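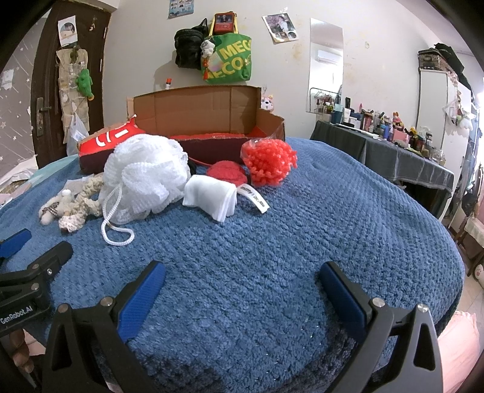 Carmela Grasso
Member, Clasurport Community – test technician, home robotics
Posted 19 Sep 2021 in Arms and Grippers > Faults and Safety

Arm keeps pulling after a cord snags, integrator blames our demonstrations

I'd like a second opinion from people who don't sell anything to us.

We record tidying tasks by hand with gripper tools, one in each hand, in ordinary bedrooms. Soft stuff on a bed, a cardboard box behind it. The recordings go off for training and come back to us as a skill that runs on a Skosano arm in our test room. The hand recordings are fine as far as I can tell. My trouble is with the arm.

The item that gets us is the bath pouf, the mesh kind with a braided cord on it. On the bed the cord hangs down the front and lies in a loop on the blanket, and we lay it out the same way in the test room. Most runs the arm takes the pouf by its body, lifts it and drops it in the box. In a batch of 200 runs the lower finger went through the loop 3 times. The arm lifted, the cord went tight around the finger linkage, and because the other end had worked its way under the corner of the bed frame, the arm simply carried on lifting. No alarm. It pulled for three seconds before I hit the red button, and by then the bed frame had moved toward the arm.

The arm has a force limit set to 70 newtons. It is supposed to stop at that. It did not stop on any of those runs, and the log shows no limit event at all. It shows a normal lift until my button press.

I sent everything to Gündoğdu, who installed the cell. Their reply, shortened:

1. The arm is certified and the limit was tested at handover.
2. The skill was trained on demonstrations with a loose cord in them, so it "learned to accept" pulling on the cord.
3. We should record new demonstrations with the cords taped down.

I don't buy number two. I don't care what the skill learned. A force limit should sit underneath the skill and not care either. And number three means we get a robot that works in bedrooms where people tape their bath poufs.

They also offered us a plan called Lumena, a paid monitoring service that watches the force data and sends you a warning. I asked whether it would have stopped the arm. The answer had a lot of words in it and none of them was yes.

What I have checked so far: the limit value on the pendant reads 70, both before and after. The tool weight is entered. The stop button works every time. Swapping the pouf for another one made no difference. Pushing on the arm by hand while it is standing still does trip the limit, which only confuses me more.

Has anyone seen a limit that works at rest and goes missing in motion? And am I wrong to refuse to re-record until this is explained? My manager would like the cell running again and I'm the one holding it up.

Prasetyo Nair
Moderator, controls

You are right to hold it up. Keep the cell off for anything with a person in reach.

I can't see your setup, so treat what follows as places to look. I've had a similar fault on a different arm and the cause was dull.

Start with the one useful thing in your post, that it trips at rest and doesn't trip in motion. On many arms the force is estimated from motor current. Standing still, that estimate is fairly clean. In motion the controller has to subtract what it expects the move itself to need, and integrators often tell it to ignore a band around that so it won't stop on every fast start. If somebody widened the band to get rid of nuisance stops, your limit can read 70 on the pendant and in practice be a good deal higher during a lift. Look for a setting called something like collision sensitivity, dynamic tolerance or path compensation. It probably isn't on the same page as the limit and it may be behind the integrator's password.

Second, check where the limit applies. Some controllers have one force limit at the tool flange and another at the elbow, and a skill running through an outside computer can be put in a mode where only one is active. Jog the arm with the pendant through the same lift, slowly, with nobody near it and the tool tied by a soft strap to a spring scale. Then run the same lift from the outside computer. If the first trips and the second doesn't, you have your answer and it has nothing to do with demonstrations.

Third, ask for the handover test record. "The limit was tested" tells me very little. I would want to know at what speed, in which direction, in which mode, and with which tool fitted. If it was tested by someone leaning on a parked arm, they did the test you've already done.

On the log: a missing event doesn't prove there was no force. Plenty of logs only write a line when the limit trips. Ask for the raw motor currents from those runs before they're overwritten. Do that today if you can.

As for the demonstrations, I'd split the matter in two. Whether the finger goes through the loop is a skill problem, and more recordings may well help there. If your people record with the loop lying open on the blanket, and the fingers come in low, some of the approaches will pass close to the cord. You could record some runs where the operator backs off and comes in from above. Taping the cord teaches it nothing about cords.

Whether the arm stops when it's caught on something is a safety problem, and no amount of recording fixes it. I'd put that sentence in the reply to your manager more or less as it stands.

I have no opinion on Lumena beyond the obvious. A warning sent to a phone is not a stop.

gantry_mike
Member

just cut the cord off the pouf. we had the same with shoelaces, took them out, no more trouble. also 70 seems high for a bedroom thing, we run ours way lower. and did you try updating the firmware? fixed ours, or at least it quit doing it

Carmela Grasso

Mike, the cord is one loop in a world full of them. There are bag straps, ribbons, charger leads. I could cut the cord and have a nice clean batch by tomorrow and I'd know less than I do now. I'm also not updating firmware before I have the old settings saved, or I'll never find out what was wrong.

Prasetyo, thank you. I asked for the password and was told the page in question is "for trained staff." I asked to be trained. Waiting.

tidewater_lab
Member

I agree with most of what Prasetyo wrote, with one objection and one addition.

The objection is to the spring scale test with the outside computer driving. If the limit really is absent in that mode, you're deliberately pulling on a strap with an arm that won't stop. Put a weak link in it. We use a plastic cable tie thin enough to break well below anything that would hurt the arm or tip the stand, and we try the tie by itself on the scale first. Stand on the side away from the direction of pull. Have someone else on the button, and have them do nothing but that.

The addition is geometry. Fingers made of open linkages, with pins and gaps, are good at catching thin things. Look at yours with that in mind. A cord that slips off a smooth finger can drop behind a pin or into a cutout and then it's held, and the harder you pull the better it's held. Carmela says the cord went tight around the linkage, so it may not come free when the fingers open either. Worth trying by hand with the power off. If it stays hooked with the fingers wide open, then even a skill that notices the snag and lets go won't get loose. A fabric or thin plastic sleeve over the outside of the linkages might help. It would have to leave the pads clear and not bind when the fingers close. I'd want it on the hand tools too, so that what the camera sees in training matches what it sees on the arm.

I would also not take three snags in a batch as a rate. It's the number for that pouf, on that blanket, laid out by the same person every time. Somebody else dropping it on the bed will get a different number and it could be worse.

And I'm less generous than Prasetyo about the reply you got. "It learned to accept pulling" is the sort of explanation that can be given for any fault at all. Ask them what log entry would show it to be false. If they can't name one, set it aside and go back to asking for the currents.

Carmela Grasso

Tried the hook test with the power off. With the fingers open, the cord stayed caught behind a pin on more tries than it came free. So that part is real, and I'll look at sleeves.

The handover record came through as well. One page. The limit test has a tick next to it, and the boxes for speed and mode are blank. I've sent it back and asked them to fill those in. The currents have been requested in writing, and the cell stays off until I get them. I'll post whatever they send.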